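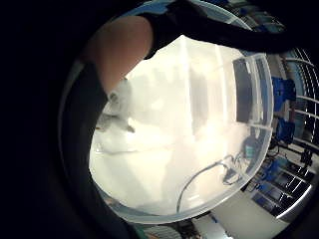
3.2 Demonstration Capture

The hand rig was built in the Nadmont shared workshop from brackets, off-the-shelf sensors and finger attachments, and the whole assembly straps to the back of the hand. Pose is recovered from a marker cube mounted on top (Figure 2). A second view comes from a camera on the hand-held gripper tool. Translucent plastic caused frequent glare in that view, and exposure was therefore fixed before each session.

The task is transfer of small soft objects out of a bin. Operators worked seated. We recorded 809 demonstrations, of which 600 were used for training and 201 for validation; the remainder had gaps in the marker track and were dropped. Almost 2 percent of the retained frames were interpolated.
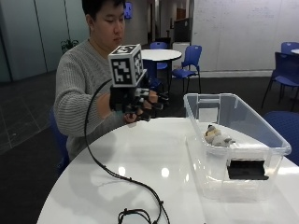 Figure 2. Hand rig with marker cube, worn at the table. The clear bin holds two plush toys.

Cable drag was the main fault in the first build. Menzies and Cowie rerouted the lead along the wrist in February, and the offset between cube and fingertips was measured again with the Woreck calibration script. Values before and after the change are given in Section 3.3.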